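The brochure for the Nundasis kitchen cell says it can be commissioned in an afternoon. I have now read that line in material from three different vendors, and I would like to meet the afternoon they have in mind.

Setup is where these projects go to die, and it gets a paragraph. Allent, the outfit that sells the cell, prefers to talk about its simulator, where the arm is placed beside a virtual counter, the gripper is tuned and every grasp is rehearsed before anyone touches a bolt. Raíssa Rangel, who runs integration there, told me a grasp has to pass 1000 simulated attempts before it is released to a customer. Fine. A thousand tries at what, exactly? 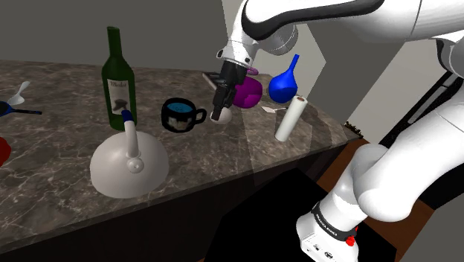
The arm at a simulated kitchen counter, fingers closed on a small white object. Rendered.

I'll give them credit for the clutter. A wine bottle, a big kettle and a pair of flasks make a harder morning for an arm than the bare tabletop most demos use. But a rendered base sits wherever you type it. A real one sits on a floor that slopes toward the drain, and somebody has to shim it.

Heloísa Peixoto was that somebody at the Kanville test kitchen. Her log for January lists 31 adjustments to one cell, and most of them are dull: base level, tool center point, finger pads, base level again. She spent 12 hours on the pads alone. None of that work shows up in the simulator, which still reports the same cell as ready – and has since the first day.

I don't think simulation is a waste. Peixoto doesn't either, and she uses it to check reach before she drills. What I object to is the invoice. Kanville paid for rehearsal and got the upkeep as a surprise.

So ask the vendor for the maintenance log from a cell that has been running for a year. If they offer you another rendering, keep your money.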